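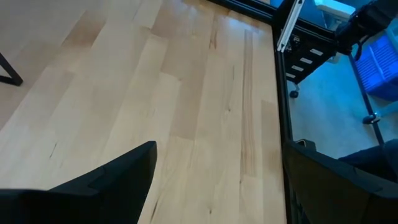

Unit 3: Rules for a Shared Bench
Course handout, Cilard Robotics Lab

Read this before your first booking. The safety standard is on the course page and runs to 128 pages, so I'll assume you've read the cover.

Clear the tabletop before homing the arm. Phones count as objects. So does coffee, as the Chiba bench learned in September.

Look past the black edge rail as well. Drawers, crates and chairs on the floor side are inside somebody's idea of reach, and the planner's idea may be more generous than yours. Check the limits in Ondanard; don't eyeball them.

Fingers start open, with nothing between them. This includes your fingers, whatever colour tape you've put on them.

First run of any new program is at reduced speed, with 2 people present. One holds the stop button. Holding means in the hand.

Write up every stop in the Skondusska log, including the embarrassing ones. "It did something weird" is not an entry. Give the program name, the pose and what you changed last.

Lab marks are out of 1000, for historical reasons. An unlogged stop costs you 128 of them.

Revised 15 June 2026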